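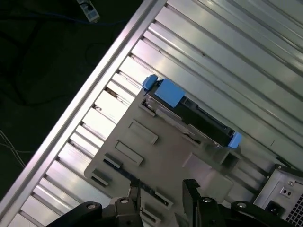
Borkthorpe Peace and International Affairs Group – minutes of the March meeting

Print this page | E-mail this to a friend

Minutes taken by me, Embla Granström, with apologies for my handwriting if I've got anybody wrong. Present: Rommel Fajardo (chair), Jingyi Liang, Dehua Xiao, me and two new faces from the Gusville branch. Apologies from Meifang Xie.

We started at 7.15 and the last minutes were agreed, once I'd corrected the spelling of Entili in three places (sorry!).

1. Ceasefire petition
Jingyi told us we've got 661 signatures asking our MP to press for the truce talks to reopen. I thought that was brilliant for a town our size. Rommel wanted to hand it in straight away, but Dehua would like the Gusville sheets added first, and after a bit of back and forth we agreed to wait until the end of the month. Jingyi to write the covering letter.
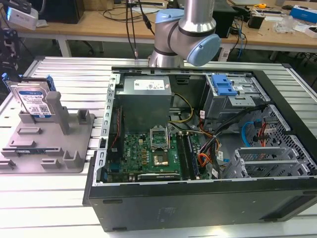
2. Letter to the Foreign Office
I read out my draft on aid convoys and port inspections. Dehua felt it blamed one side far too heavily – fair enough, I'd written it in a temper – and Rommel said he wouldn't sign it with the second paragraph in. That paragraph is coming out. I'll send the new version round and would love replies within 6 days, please.

3. Public talk
We had over 60 people for the last one and ran out of chairs. Meifang had sent a note suggesting the history of the mediation efforts as a subject, and we all liked it. Dehua to ask about a speaker.
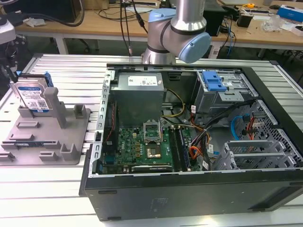

4. Any other business
The Gusville pair asked if we could share the cost of leaflets. Agreed, up to half. Rommel still has the banner and would like it out of his hall.

We finished at 8.50.

Related items
- February minutes
- Why we're writing to our MP again
- Entili appeal: how to give
- Join the Borkthorpe group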